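Handled storage box

A handled storage box (also carry box, caddy box, or in my family just "the pink one") is a small lidded container, nearly always plastic, with a carrying handle fixed to the lid and one or more latches holding the lid to the body. It sits somewhere between a toolbox and a lunch box, and people put practically anything in it: sewing things, first aid supplies, nail polish, crayons, charging cables, fishing tackle, hair clips by the hundred. I've been writing the household pages on this site for a while now and I own more of these than I'd like to admit, so please forgive the enthusiasm!

Names

There is no one agreed name. Stores file them under craft storage, medicine boxes, or kids' organizers depending on which aisle has room. Ming-te Hsiao, who edits the kitchen pages here, calls them all medicine boxes, after the one his grandmother kept on top of the refrigerator. I've stuck with "handled storage box" for this article, mostly so that the toolbox people don't write to me again.

Parts

The body is a single molded tub, usually with walls that taper a little toward the bottom so that empty ones can be stacked inside each other at the factory (once the lids are on, forget it). Rounded corners are the norm on the small ones. They come out of the mold more easily and they're kinder to shins.

The lid may be flat or domed. I am firmly on the side of flat, because you can set your scissors down on it while you rummage. Some lids lift right off, others are hinged along the back. A lid with a small compartment of its own is handy for pins and batteries, though the compartment door tends to be the first thing to snap.

The handle is the part that makes it a carry box in the first place. It's typically an arch of thicker plastic, and it may be fixed upright or made to fold down. Fold-down handles let you stack boxes on a shelf, but the little pivots wear out. Upright ones get in the way in a low cabinet and last for ages. A dip or a curve in the bar gives the fingers somewhere to settle.

Latches come in two main styles. The first is a flexible tongue on the lid that snaps over a ridge. The second is a separate clip that swings up and grabs a tab, and this is the one you want if the box is going to be carried by its lid, since the whole weight hangs from whatever is holding the two halves together. Check them both before you pick it up. I once carried a bead box the length of the Roritz craft fair with one side unlatched, and I was finding beads in my shoes until September.

Inner trays

Plenty of boxes are sold with a lift-out tray that rests on a lip inside the tub. My Bumari came with one, divided into sections that fit nothing I own. Oana Furtună cuts down egg cartons to make new dividers for hers, and I have to say they work beautifully.

Color

Pastels are everywhere, pink and mint above all, often with the handle and clips in white. I like a two-color box because I can find the handle without really looking. Pale plastic does pick up marks from ballpoint and food, and it can yellow if it lives on a windowsill.
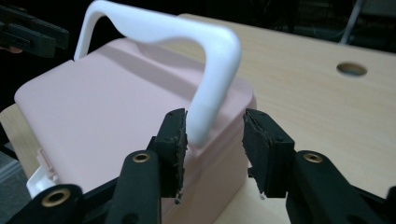
A pale pink box with a white arched handle and a flat lid.

Size and load

Small boxes are measured more often by length than by volume. The Flulell I use for thread is 240 mm long, which suits a desk drawer or the passenger seat of a car. Makers don't always give a weight limit, so my own rule is that if the lid bows when I lift, I take something out. Heavy things go low and toward the middle. For really heavy stuff (sockets, jars, rocks, and yes, my nephew collects rocks) get a proper toolbox with the handle on the body.

Care

Wipe the outside with dish soap and lukewarm water and use an old toothbrush around the clips, where the crumbs go. Let the box dry with the lid open. I wouldn't put one in the dishwasher unless the label says so, as a warped lid never quite closes again. I do mine on a Friday when I'm putting the sewing away anyway, and it takes roughly two minutes per box.

A missing clip can sometimes be replaced. Cheung sells loose ones in bags of 60, which is 58 more than I needed, but they do fit the Flulell.

See also: Toolbox; Sewing basket; Lunch box; Tackle box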